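Test kitchen notebook, Prisano development bakery
May, entry opened 07.40
Print this page | E-mail this page

Enriched roll dough: trial of the cooked flour paste

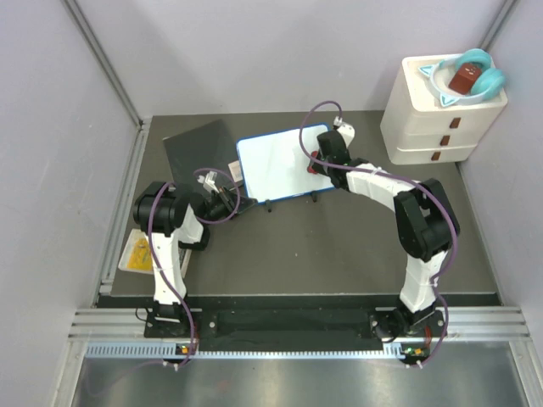
The purpose of the present series is to establish whether a cooked flour and milk paste, added at the mixing stage, will keep the plain supper roll soft into the second day without additional fat. The recipe in current use was set down by E. Kaczmarczyk and has been kept as the control. It is referred to below as dough A. The trial dough is dough B.

Both doughs were made with 1,000 g of strong white flour from the same sack (Głowacki). Dough B had part of its flour and milk taken out beforehand and cooked to a paste in the small pan, so that the totals for the two doughs remained equal. The paste was covered at the surface and left to cool before use. It had formed a slight skin at one side all the same, and this was picked off and discarded. The loss was not weighed. It should be weighed next time.

Mixing was carried out in the Verkon mixer on the low speed, with the butter held back until the dough had come together. Dough A cleared the bowl as usual. Dough B remained slack for considerably longer and adhered to the hook, and the bowl had to be scraped down twice. No extra flour was given. Colleagues repeating the trial are asked to resist adding any, as the dough does tighten once the butter has been taken up.

Both were then placed in lidded tubs on the shelf beside the proving cabinet. Dough B rose more slowly at first and had drawn level by the time of the fold. It was noticeably easier to shape: the skin stretched without tearing and the seams closed with very little pressure. Dough A tore on two pieces, both of which were re-rounded and marked with a snip of the scissors in order that they could be left out of the tasting.

Glaze was egg yolk and milk, one coat before the final proof and one after. The second coat was too thick on the back row of the first tray and ran into the joins. These rolls stuck together at the base.

Baking was done in the deck oven, lower deck, trays turned once. Dough B coloured early and was covered with a sheet of paper for the last part of the bake. A slightly lower top heat is proposed for the next run.

Baked weights, one tray of each, taken after cooling:
Dough A: 510 g
Dough B: 523 g

The difference is in the direction expected, the paste having held more of its water, but one tray is not sufficient to rely upon.

Texture, same day: very little between them. A is a shade more open. B pulls apart in longer strands and is rather sweeter to the taste, although the sugar is identical.

Texture, second day (bagged overnight at room temperature): A had firmed at the cut face and required warming. B was still soft and could be served as it stood. E.K. considers the crust of B too soft for a filled roll with a wet sauce and would prefer it kept for butter rolls only. The point is accepted for the present. A trial with the chicken filling ought to be made before the matter is closed.

Outstanding:
- Repeat B with the top heat reduced; 4 trays, all weighed.
- Weigh the paste before and after cooling.
- Try the Ruduris flour in both doughs, all else unchanged.
- Thin the second glaze with a further spoonful of milk.
- Label the tubs on the side as well as the lid. The lids were exchanged during washing and the labels are now of no use.

The remaining B rolls have been sliced and frozen, top drawer, for a toasting test.

Print this page | E-mail this page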